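4.2 Turnout and seat outcomes in the merged wards

The second part of the analysis looks at what happened to small parties after the ward boundaries were redrawn. Before the change, Zendomholm elected its council from 20 wards, most of them returning a single member. After the change it had eight, each returning between three and five members. The total number of seats stayed the same. Any difference in how votes turned into seats should then come mainly from the size of the wards and from changes in how people voted, and we try to keep these apart.

We used the published ward counts for the last election under the old map and the first under the new one. Where a new ward took in part of an old one, we divided the old vote by polling district. Two polling districts could not be placed with confidence, one at Nidum and one on the north side of Rinaldi, and both were left out. Leaving them in on either side of the line changes the party totals very little, but it does change the order of the last two candidates in Rinaldi, so the result for that ward should be read with care.

Turnout fell in the merged wards. The drop was largest where a ward joined areas with no shared bus route or high street, as in Plutell, and smallest where the new ward followed the lines of an older parish. We had expected the opposite in Plutell, as it had the longest list of candidates. Spoiled ballots also rose there. The counting staff recorded most of these as "voted for too many", which suggests that some voters were unsure how many names they could mark – the instruction was printed at the foot of the paper and in smaller type than the party names. 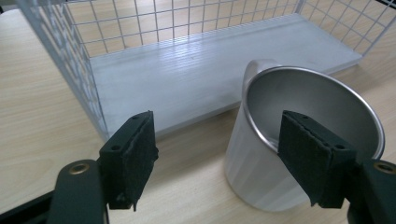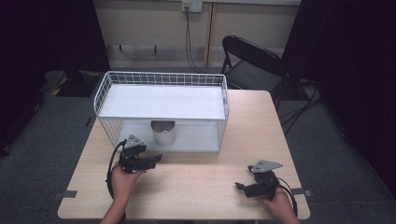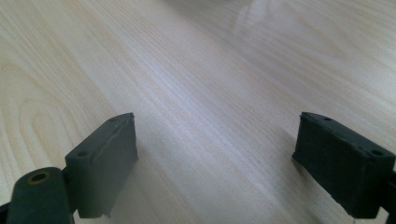 Figure 5. Light wooden tabletop, the surface common to all three panels.

Did larger wards help small parties win seats? They helped a little, and only where the party put up fewer candidates than there were seats. A small party that ran a full slate in a merged ward usually spread its own vote too thin and finished behind independents who stood alone.

The pattern is clearest in the three wards on the river side. Under the old map no small party had held a seat there. Under the new one they took 2 seats, both in wards where they had nominated a single candidate. In the same wards the largest party ran as many candidates as there were seats and lost the last place each time. Its voters did not all use every vote they had. Candidates whose names came late in the alphabet did worse than their running mates, an effect reported in many places that use this kind of ballot.

Independents are harder to treat. Several of them had sat for a party under the old map and kept much of their personal vote. If they are counted with their former parties, the gain for the small parties disappears in one ward and is unchanged in the others. We report both versions but use the label on the ballot paper in the main tables, as this is what voters saw.

A further limit is timing. The old map was last used in December, in poor weather, and the new one in late spring. Part of the difference in turnout might be expected to favor the later election, so the fall we report may be too small. We have no way to correct for this with only one election on each side. By-elections held between the two were not used. They were fought on the old lines with very low turnout, and in one case a single party stood unopposed.

The council's review of the new map, dated 2022-02-22, reached a more favorable view of the merged wards. It relied on a survey of sitting members and did not look at the counts. Members in the larger wards said they shared casework more easily and were glad to have colleagues covering the same streets. We do not dispute this – it is a separate question from how votes became seats, and the survey did not ask voters whether they knew who their councilors were.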